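Skamus Suture Practice Pad, Pale Pink

Skamus > Skills Training > Pads and Tissue > Single-layer pads

Item 185
In stock. Ships in 4 days.
Sold singly or in a case of 12.

Every suturing course starts with something to sew, and for a long time that something was a banana. Bananas are cheap and uncomplaining, but they go brown by Thursday and teach you a lot about bananas. The Skamus pad is a flat piece of soft synthetic tissue in a pale pink that matches no patient we've met. It holds a stitch, it tears if you bully it, and it can sit in a drawer all summer without attracting flies.

We designed it for people who have already learned which end of the needle is sharp and now need to tie the same knot until they're sick of it. First-year residents buy it. So do vet schools, and one retired dentist who has never told us why and orders by the case.

What you get

One pad, sealed in a pouch
One small bottle of red stain
One card with cutting guides printed on both sides (the side marked B is the harder one)

You don't get thread, needles, instruments or a base. We sell all of those and would be delighted to discuss them. The pad sits in the Flernance tray, or flat on any table you're not fond of.

Surface and feel

The top is smooth with a slight gloss. Straight from the pouch it feels a bit tacky, and a wipe with a damp cloth takes care of that. Most people then leave it damp, which makes the thread slide better and the lighting much less flattering. If you've only practiced on dry foam, expect your first few knots to slip. They were probably slipping before, and the foam was too polite to mention it.

The pad isn't perfectly flat. It takes a crease if it's pinched in the tray or stored folded, and a crease changes how the edges of a cut meet. You can smooth it out by warming the pad between your hands for a few minutes, or you can leave it alone and call it anatomy.

Pale pink was picked over our old tan for one reason: dark thread shows up on it. Purple and blue are easiest to follow from a distance, or on a screen. White thread vanishes. We've had returns over this.

About the stain

The red stain is optional. Brush a little along the cut with a cotton swab and the lips of the wound become much easier to see, especially under a scope or a single lamp. It spreads. It's meant to spread, a little, into an orange-red blush on each side of the line. If your whole pad is the color of tomato soup, you used the bottle the way Mei-kuen Shih did in our first demo, and she now runs our product testing, so take heart.

It washes off gloves. It doesn't wash off shirts, grout or the good towels.

Making the cut

1. Lay the pad in the tray and press the corners down. Don't stretch it.

2. Mark a short line with the guide card. Beginners always go long. A long cut means more stitches, and by the far end they'll all be leaning like fence posts.

3. Cut in one pass with a fresh blade. Sawing leaves a ragged lip that won't close neatly for anyone.

4. Stain if you like, then blot.

5. Tie your first knot at one end of the cut and keep the standing thread straight up while you set it. Pull steadily. A jerk will drag the thread through the pad and leave a slot where your stitch used to be. 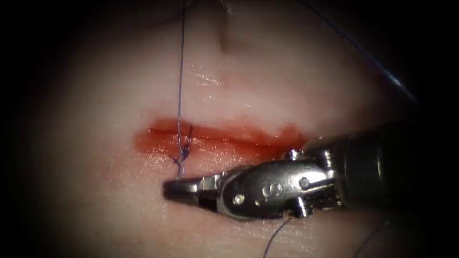

6. Place the next stitch and carry on toward the other end. Check that the lips meet without piling up on each other. If they're puckering, you're pulling too hard, and so is everybody else in the room.

Care and storage

Rinse in cool water, pat dry, put it back in the pouch. Keep it out of the sun, which turns it the shade of an old eraser. Dust with cornstarch if it gets sticky. Don't put it in the dishwasher. We have a photograph of what happens, and we're keeping it to ourselves.

A pad is good for 100 stitches if you spread them over both faces. Past that, the needle starts finding old holes and you'll feel more talented than you are.

Questions we get

Can I use it with laparoscopic or robotic instruments?
Yes. The pad doesn't care what's holding the needle. Go easy on the grip, as hard jaws will leave marks.

Is it safe to eat?
No. We'd love to know who keeps asking.

Does it bleed?
It does not. For that you want the Enadine perfused block, which costs more and needs a drip tray, a pump and an understanding landlord.

Can I get it in other skin tones?
Light brown and deep brown have been in the range since May, with the same surface and the same stain. White thread is very happy on the deep brown.

Goes with

Flernance tray, with corner clips
Lindqvist practice thread, purple or blue, on the reel
Enadine perfused block, for later

Page last updated September 7, 2025. Case orders can be split between colors if you tell us before we tape the box.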